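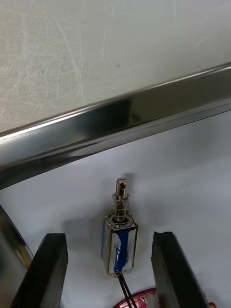 Pre-session check, teleop cell 2, solenoid pick task. Filled in by Jayson Tan, 2025-06-07, before the Ambrosio demos. Part on the table is the small push-pull solenoid, blue strip down the front, two black leads out the bottom. Fingers open wide either side of it, good starting pose, keep it like that for every demo. Steel rail crosses the upper half of the view, closer to the camera than the part, so watch it on the approach. Comments under each line, sorry for the typing.

1. E-stop at operator seat
OK. Pressed and reset twice. Cable still runs under the chair wheel, needs a clip.

2. E-stop at cell door
OK.

3. Leader arm zeroed to follower
OK after second try. First try the wrist was off by 7 degrees. Rebooted Pillo, fine after that.

4. Speed limit, hand guiding
Set to 50 mm/s. Someone had left it higher, please put it back when you finish.

5. Grip force limit
15 N. Enough for the metal body. Do not close on the spring or the plunger, grab the body only.

6. Finger pads
Left pad ok. Right pad has a nick on the inner corner — still usable, new set on order from Berkamora.

7. Leads clear of fingers
Check this before EVERY demo. They run down over the red round piece and spread a bit, easy to catch one when you come in low. If one snags let go of the pedal, dont pull.

8. Solenoid power
Off. Supply unplugged at the wall and tagged. Stays unplugged for all teaching.

9. Table surface
Wiped. Old scratches past the rail, not a fault, dont log them again.

10. Wrist cable slack
Marginal. Ok for this task, not ok if anybody rotates past the soft stop. Retie before November audit at the latest.

11. Operator signed on Akilau list
Me yes. Milagros Agbayani yes. New person no — can watch, no hands on the leader arm untill signed.

12. Second person in room for hand guiding
Yes, Milagros.

Result: pass with comments. Open items are 1, 6, 10.

Milagros: agree on all but 10, I would retie today. Have zip ties, will do it at the break.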